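Vumstead Home & Workshop Help
Wiring and Power > Desks and benches

Cables keep getting pulled when I raise my standing desk

bracketfern
Posts: 30

I have a Drondo sit-stand desk that I bought used. The top is fine and the motor is fine. My problem is the cables. I have a monitor, a lamp, a phone charger and a powered USB hub, and everything runs down to a power strip on the floor behind the desk. When the desk is low there is a pile of cord on the carpet. When I raise it to full height the lamp plug comes halfway out, and last month the monitor cord got caught on the crossbar and dragged the hub off the back.

I bought a pack of zip ties and bundled everything to the left leg, but that made it worse. The leg slides, so anything tied to the top part of it moves and anything tied to the bottom part doesn't.

Two things I would like to know. Should the power strip go on the floor or under the desktop? And what kind of covering should I use for the bundle: the split plastic tube with ridges, or the braided fabric kind? The hardware store had both and the prices were close. I rent, so I would like to avoid screwing anything into the wall.

gravel_lane
Posts: 869

Put the strip under the desktop. Then all the short cords ride up and down with the desk and only one cord has to reach the floor. That fixes most of it by itself.

Use a strip with mounting slots on the back and short wood screws. Check the thickness of the top first and buy screws that are at least a quarter inch shorter. Mount it toward the back, with the switch where you can reach it from the chair. Don't plug one strip into another to get more length. If the cord on your strip is too short, buy a strip with a longer one.

To work out how much cord you need, raise the desk all the way, then measure from the strip, along the underside, down the back and over to the wall outlet. Mine came to 103 inches, so I bought a ten foot cord and let the extra hang in a loose curve. Don't pull it tight and don't coil the extra with a zip tie.

Cut the zip ties off the leg. Nothing should be tied to a leg that slides.

oldporchlight
Posts: 12

I just got a longer extension cord and it works fine for me. Mine is an ordinary desk though.

thirdshelf
Posts: 127

Agree with the first reply about the strip. On the covering, it depends on which part of the run you mean.

The ridged split tube keeps its shape and takes scuffs better. It also has a minimum bend. If you force it tighter than that, the split opens and the cords poke out. I would use it for the long drop from the desktop to the floor, where the curve is wide. Buy one size larger than you think you need, because plugs are harder to get in than cords.

The braided kind is softer and handles tight corners. It frays where you cut it. Wrap the spot with electrical tape, cut through the middle of the tape, and leave the tape on. I use it for the short stretch behind the monitor.

Whichever one you use, anchor it at both ends and leave the middle free. The slack has to be in the part that moves. On the underside of the top I used screw-in clips from Ferreira. The stick-on Fastex ones I tried first let go in February when the room was cold, though I may not have cleaned the wood well enough. Hook-and-loop straps are easier to live with than zip ties if you ever change monitors.

Once it is all clipped, run the desk from bottom to top slowly with one hand on the button and watch the back of it the whole way.
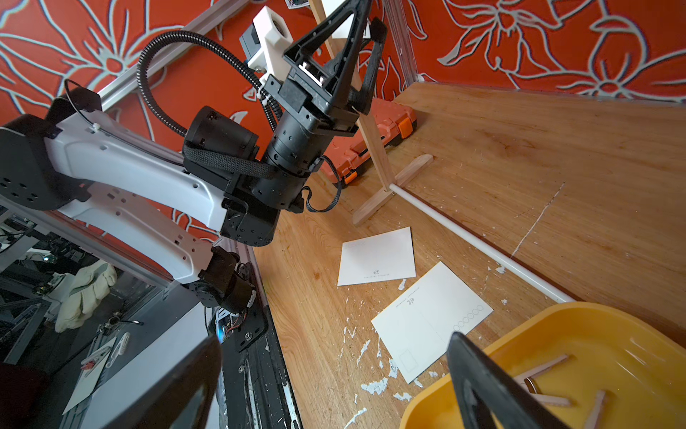

Then do the same thing going down, and look for any loop that lands on the crossbar or gets between the leg and the wall. If one does, move the lower anchor a few inches to the side before you shorten anything.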